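Chapter 4
Gathering Good Examples

By now you will have met the idea that a robot can learn a job by being shown it, over and over, by a patient person. Most of us picture the learning as the hard part. Spend an afternoon with Wubit Tufa at Pistdale, though, and you may come away thinking the showing is harder – and a good deal slower, too.

Her group's Kirner collection holds 3,574 examples, nearly all of them small household jobs with fruit, bowls and baskets.

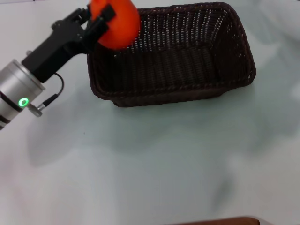 Figure 4.1 A round orange object, most likely an orange, held in the gripper at the rim of a wicker basket.

Each example is a recording of one attempt, stored with the arm's movements and the views from its cameras. A head camera takes in the basket and the table together. A wrist camera travels with the hand, so what it sees changes with every turn of the arm, and there are stretches when it has nothing but a plain surface and a seam or two to look at.

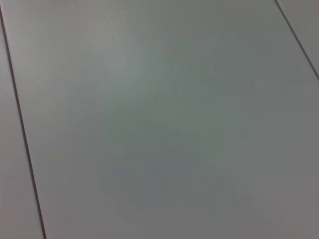 Beginners are often tempted to trim those dull stretches away. Riku Katayama did so with his first 56 recordings, and had to go back and restore the lot, poor fellow! The learner needs the quiet moments as well, for reasons we will come to in section 4.2.

Before that, let us look at how a session is planned.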